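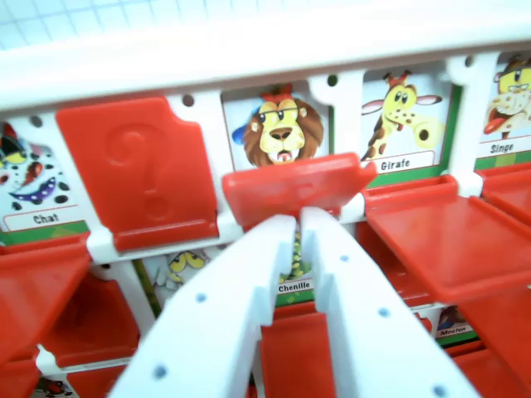 4.3 Running the tile-flip trials

The tile-flip task measures how well a trained policy handles small hinged parts from the wrist view alone. One trial is one tile, lowered or raised on spoken or typed command. The Fikau baseline was trained on 1,580 demonstrations, all recorded with the same gripper fingers.

1. Fix the board to the table with the two clamps. Check that it does not rock when you press on the top rail.

2. Set every tile to its starting position from the trial sheet. The sheet mixes raised and lowered tiles on purpose.

3. Load the policy and choose the command list. Commands name the animal as printed on its card, so use the French list with this board ("Girafe", "Singe", "Mouton").

4. Move the arm to the home pose and start the trial. The fingers should close on the free edge of the tile, away from the hinge.

5. Score the trial when the arm stops or after 300 control steps, whichever comes first. Enter 1 if the named tile has changed position and its neighbours have not, otherwise 0.

6. Reset any tile that has moved, then go on to the next command.

Note: A partly tilted tile scores 0 – even if it drops later.

Note: Leave the room lights as they were for the calibration run. Results from the Hanard and Andia policies can only be compared under the same lighting.

Caution: Keep hands off the board while the arm is powered. Press Pause before you reset a tile.

Caution: Stop the run if a finger pushes against a hinge post for more than about 2 seconds. The notched tips bend easily, and a bent tip spoils the grasp in later trials.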